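Tischdecken und Tischläufer mit Fransen richtig pflegen

Gewebte Decken aus Baumwolle oder Leinen halten viele Jahre, wenn sie beim Waschen und Trocknen nicht falsch behandelt werden. Die meisten Schäden entstehen an den Fransen und an den Kanten, seltener in der Fläche. Die folgenden Hinweise gelten für helle, naturfarbene und leicht gemusterte Stoffe. Für Seide, Wolle und beschichtete Decken gelten andere Regeln.

Vor dem ersten Waschen

Neue Baumwolldecken laufen ein. Bei lockerer Webart gehen schnell ein paar Zentimeter verloren, in der Länge meist mehr als in der Breite. Wer eine Decke nach Maß kauft, sollte das einrechnen. Bei unserer Decke von Lolard, 2550 mm lang bestellt, war der Überhang an den Kopfseiten nach der zweiten Wäsche deutlich kürzer.

Das Pflegeetikett vor dem Abtrennen abschreiben oder mit einer Sicherheitsnadel an den Bezug des Aufbewahrungsbeutels heften. Nach zwei Jahren weiß man nicht mehr, ob 40 oder 60 Grad draufstand.

Flecken

Rotwein sofort mit einem saugfähigen Tuch abtupfen, nicht reiben. Danach mit kaltem Mineralwasser nachtupfen und die Stelle feucht halten, bis die Decke in die Maschine kommt. Salz hilft nur, solange der Fleck nass ist, und kann bei gefärbten Garnen helle Ränder hinterlassen.

Kerzenwachs hart werden lassen, notfalls mit einem Kühlakku, und mit dem Rücken eines Messers abheben. Den Rest zwischen zwei Lagen Löschpapier ausbügeln. Küchenpapier mit Aufdruck ist ungeeignet, die Farbe geht in den Stoff.

Fettflecken mit einem Tropfen Spülmittel einreiben, zehn Minuten warten, auswaschen. Bei Salatsoße gleich die ganze Umgebung mitbehandeln, das Öl zieht weiter, als man sieht.

Kaffee und Tee gehen mit Gallseife gut heraus. Ältere Ränder brauchen zwei Durchgänge. Chlorbleiche lassen wir weg, sie macht naturfarbenes Garn gelblich und auf Dauer brüchig.

Waschen

Die Fransen vor der Wäsche in kleinen Bündeln locker zusammenbinden, am besten mit weißem Baumwollgarn. Gummibänder hinterlassen Knicke. Danach die Decke mit den Fransen nach innen zusammenlegen und in einen großen Wäschesack oder einen alten Kissenbezug stecken. Die Trommel höchstens halb füllen.

Flüssiges Waschmittel ist bei lockerem Gewebe die bessere Wahl, Pulver setzt sich gern zwischen den Fäden fest. Weichspüler braucht es nicht. Geschleudert wird bei höchstens 1000 Umdrehungen, bei sehr langen Fransen weniger. In den Trockner gehört so eine Decke nicht.

Trocknen und Fransen ordnen

Die Decke noch feucht in Form ziehen und über zwei Leinen hängen, damit in der Mitte kein scharfer Knick entsteht. Die Bündel jetzt lösen und die Fransen einmal kräftig ausschütteln. Verdrehte Fäden lassen sich feucht mit einem grobzinkigen Kamm glätten, immer von der Spitze zur Kante hin arbeiten. Wer trocken kämmt, reißt Fasern heraus.
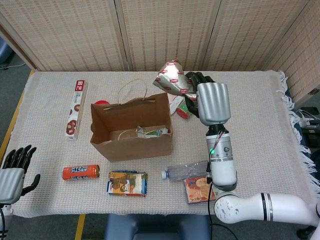 Gewebte Decke in Weiß und Beige, rechts mit langen Fransen.

Sind die Fransen ungleich lang geworden, die Decke glatt auf den Tisch legen, ein Lineal anlegen und mit einer scharfen Stoffschere nachschneiden. Lieber zweimal wenig als einmal zu viel. Ein Rollschneider mit Unterlage geht schneller, unserer ist von Breseck und tut seit Jahren seinen Dienst.

Löst sich die Kante oberhalb der Fransen, mit einem Faden in passender Farbe und einem einfachen Hohlsaumstich sichern. Das dauert einen Abend und rettet die Decke. Textilkleber wird nach einigen Wäschen hart und ist hinterher kaum noch zu entfernen.

Bügeln

Leinen leicht feucht bügeln, Baumwolle mit Dampf. Von links anfangen, damit die Struktur auf der Oberseite erhalten bleibt. Bei Waffel- und Gitterbindung das Eisen aufsetzen und wieder anheben, nicht schieben. Die Fransen werden nicht gebügelt, es reicht, sie kurz zu bedampfen und mit der Hand auszustreichen.

Große Decken bügelt man leichter auf dem Tisch selbst. Eine gefaltete Wolldecke unterlegen, darüber ein Laken. Furnierte Platten vertragen den Dampf allerdings schlecht.

Auflegen

An einem normalen Esstisch sehen 20 bis 25 cm Überhang gut aus. Mehr wird beim Sitzen lästig, bei kleinen Kindern im Haus sowieso. Die Fransen zählen beim Messen mit. Gegen das Verrutschen hilft eine dünne Moltonunterlage, die ringsum etwas kleiner ist als die Platte. Tischklammern von Pellegrini oder ähnliche drücken sich bei weichen Stoffen ein, für draußen sind sie trotzdem brauchbar.

Aufbewahren

Rollen ist besser als falten. Eine Papprolle von 90 cm Länge reicht für die meisten Läufer, breite Decken vorher einmal längs legen. Seidenpapier dazwischen, keine Plastikfolie. Lavendelsäckchen alle zehn Monate erneuern und nicht direkt auf den Stoff legen, das Öl kann Flecken geben.

Wir verwenden Cookies, um unser Angebot zu verbessern. Mit der weiteren Nutzung der Seite stimmen Sie dem zu. Einstellungen Akzeptieren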